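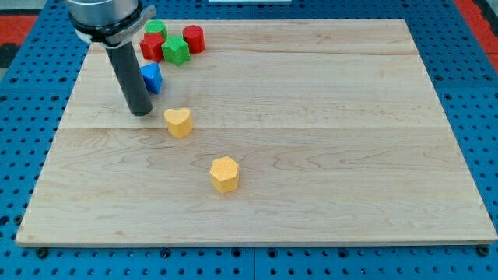

July, second night at Urquijo

Wind northwest all day and never enough of it. We left the fuel dock at 5:40 with Joaquín steering and me on the bow with the lines. Loretta stayed below until we cleared the breakwater. She had a bad night and said so, and then she made oatmeal for everybody.

Log reads 217 miles since we left home. I had hoped for more by now, but we lost a day and a half to the alternator belt and I'm not going to push the crew to make it up.

Changed down to the number 2 jib before breakfast because the forecast had a front coming through. The front didn't show. We wallowed along under too little sail until eleven, when Horacio asked if we could please put the big one back up. I said yes. It took him and Joaquín ten minutes, and the halyard wrapped the forestay once. Boat speed went from three and a half knots to a little over five.

The leech line on the genoa is chafing through at the top batten. I put tape on it. It needs a proper repair before the crossing. Harnine has a loft two bays down and Sérgio Henriques says they will sew while you wait if you call in the morning. Call at eight.

Bilge: dry at noon, a cup of water at four. I tasted it and it was salt. Packing gland again, I think. Gave the nut a quarter turn and will look first thing tomorrow. If it still drips with the engine off I'll have to repack it, and the Pratex kit is in the aft locker under both spare anchors.

Anchored at 6:15 in 4 fathoms, sand and some weed. The first set dragged. The second held in reverse at 1800 rpm for a full minute. The boat next to us is Resurik, a green ketch we last saw in May. Perihan Ersoy rowed over with a bag of lemons and told us the harbor office has put the mooring fee up to 61 a night, which settles the question of going in. We'll stay on the hook.

She thinks the race committee will move the start to the later tide. I would like that. It means we round the point in daylight, and Joaquín hasn't done it before.

Supper was rice and the last of the sausage. Loretta ate two bowls, so she is over it.

To do: leech line, gland, water jugs, ask Horacio where he put the 10 mm wrench. Anchor alarm is on. I have the watch until one and then Joaquín takes it.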